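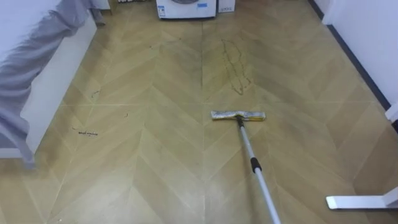
The flat mop on the tiles, with a dark streak still to be dealt with.

Bahman Kordestani has spent more than 20 evenings teaching a machine to mop his floor. He could have mopped it himself on any of them, as his sister has mentioned.

"She thinks I'm avoiding housework," he says. "I've never done so much of it in my life."

He calls the build Pretley, after the street where he found its first motor. Most of it came together on a bench at the Brarkthorpe shared workshop, where he's now on his 5th wrist joint. The parts bill stands at $1,173. A mop, he concedes, is cheaper.

Pushing, he says, was the easy bit. Pressure was the headache. "Too light and you're just petting the dirt. Too hard and the pad stays put while everything behind it keeps going."

The herringbone pattern gave him trouble as well. Early versions of the software took the V shapes for grime and went after them with real commitment.

"It scrubbed one perfectly good tile for most of a Sunday," Kordestani says. "I let it finish. It seemed to need that."

He wants to try corners next, then the strip beside the bed.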